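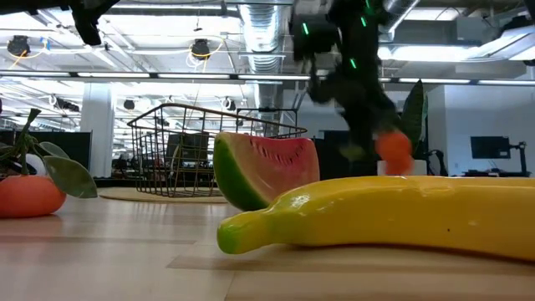 Toy fruit, wire basket and woven mat on the worktable at the Zornemham laboratory, with the arm holding a small orange fruit.

Report on the visit to the Biteck manipulation laboratory, Zornemham

A delegation of 18 members and guests of the Warham Automation Forum visited the Biteck laboratory in December. The visit was hosted by Honeylyn Mercado, who leads the laboratory's work on learning from demonstration. The Forum was represented by its program coordinator, Milagros Samonte, who prepared these notes.

The laboratory occupies part of an open-plan floor shared with Biteck's software staff. Visitors signed in at the north entrance and were given a short safety talk. Members who attended the earlier visit to the Paulauskas packaging plant will recall guarded cells and marked walkways. At Zornemham the arms run at low speed, and visitors were asked to stay behind the desks while one was moving.

Background to the study

Ms. Mercado's group teaches robot arms to pick up and put away household items by recording a person guiding the arm through the task. Each recording is called a demonstration. The recordings are used to train a control policy, which then attempts the task from camera input alone. Collecting demonstrations takes a great deal of staff time, and the study presented to us asked whether a smaller collection, chosen with care, could serve as well as a large one.

The task was the sorting of toy fruit on a tabletop. The group favours toy fruit because it keeps its shape and colour over months of handling, and because the pieces differ enough to require different grasps. A banana has to be taken across its width. A wedge of watermelon tends to tip when it is touched near the point, and round fruit rolls.

Method

The full collection held 818 demonstrations, recorded by several operators over one season. The group then prepared a reduced set of 390. Recordings were grouped according to where the fruit began and the angle from which the gripper approached it. Where many recordings were nearly alike, most were set aside. Recordings in which the operator missed a grasp and recovered were all kept.

Two policies were trained with identical settings, one on each set. Each was given 100 trials on the same table, with starting layouts drawn up in advance by a staff member who had not taken part in the training. A trial was scored as a success only if the fruit was released at its target without a person stepping in.

Results

The two policies finished within two successes of each other. The policy trained on the reduced set did better with fruit near the edges of the table and recovered more often after a poor first grasp. The policy trained on the full set moved more smoothly and completed its trials sooner. Ms. Mercado attributed the recovery behaviour to the missed grasps, which made up a larger share of the smaller set, but said the group had not yet tested that explanation separately.

She also set out the limits of the work. The study used one arm, one table and one type of gripper. Lighting was the ordinary overhead lighting of the office and was not varied. Selecting the recordings took a researcher several days, and that labour was not included in the comparison of costs.

Discussion

Members asked whether the method would carry over to produce handling, where items bruise and vary in size. Ms. Mercado replied that the grouping step should transfer, but that grip force would have to be recorded as well. A further question concerned who decides that two demonstrations are alike. At present a distance threshold is set by hand, and the group is looking at how sensitive the results are to that choice.

The formal program closed at 3:30 p.m. and was followed by coffee with the laboratory staff. Biteck has offered to share its trial scoring sheet with Forum members. Requests should be sent to Ms. Samonte at the Warham office.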